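Repair workshop adds desktop refurbishing class in August

OLLEY -- The Gotirwood repair workshop will run a desktop computer refurbishing class in August, with 12 places open to residents who want to learn how to take apart and rebuild an older office machine. Classes meet Tuesday evenings in the workshop's back room on Atanasov Street.

Instructor Vesela Trajkovski said students will begin with a full-size tower laid on its side with the panel off, and will learn the main parts before they handle any of them. The first evening covers the power supply, the drives and the cables between them. Processors and memory come the week after.
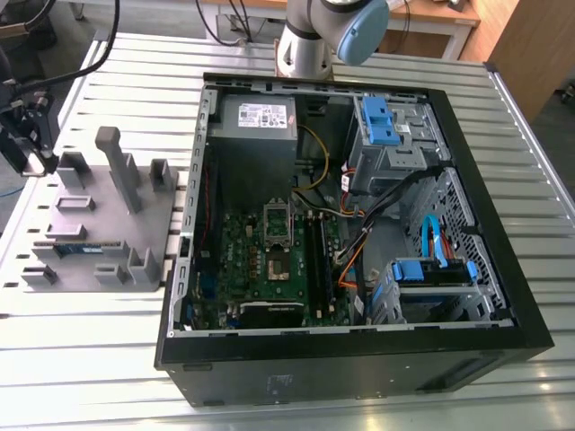
Do students need to bring their own computer?

The workshop supplies the computers, all of them retired office desktops. Anyone who wants to work on a machine from home can bring it to the last session, provided the data on it has been backed up.

Gotirwood took in 37 desktops over the winter, most of them from offices that were replacing their equipment. Trajkovski said 11 were beyond repair and have been stripped for parts. The others need a mix of memory, drives and cleaning before they can be given away.
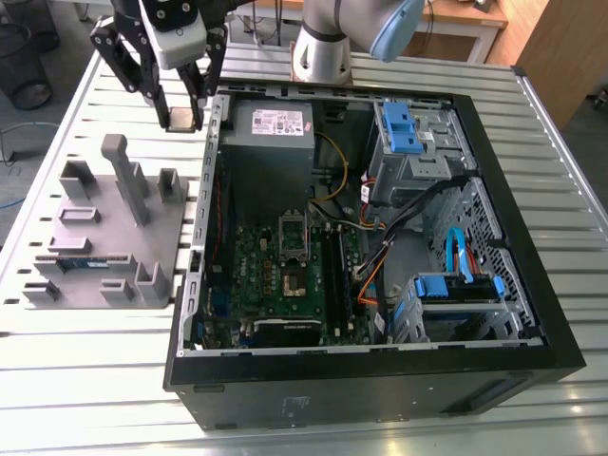
The finished computers will go to households on the workshop's waiting list, which is kept by Orest Kobzar. He said requests come mostly from families with children in school -- and from a few retirees who want a bigger screen than the one on their phone.

Memory is the part students ask about most, according to Trajkovski, and it is often the cheapest upgrade.

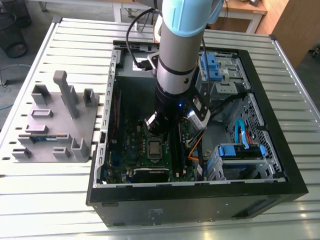
Processor work takes up the longest session of the class. Students practice lining up the chip with its socket and closing the retention frame without forcing it. With the processor seated and no cooler on it yet, its square metal top is in plain reach, and Trajkovski uses that stage to teach cleaning and thermal paste. The two memory slots next to it are filled later in the same session.

The fee covers tools and paste. Sign-up is at the front desk until all the places are taken.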